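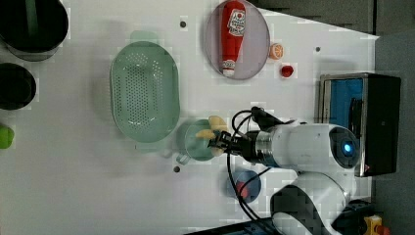
Womonbridge to Jotthorpe, is the ridge path open?

cusi_walks
Planning this for November 26, 2021. Is the path past Cuadros farm open again? It was fenced in October.

NTello
Open. Go over the stile and keep the wall on your left for 6 fields.

jonton351
Only 4 fields if you take the lower gate, and it's drier.

NTello
The lower gate isn't on the right of way. Stick to the stile.

jonton351
I've used it for years and never been stopped.

S. Echeverri
It was chained last month. I had to walk back to the road.

cusi_walks
Stile it is. Is there parking at the Jotthorpe end?

NTello
Small lot by the chapel.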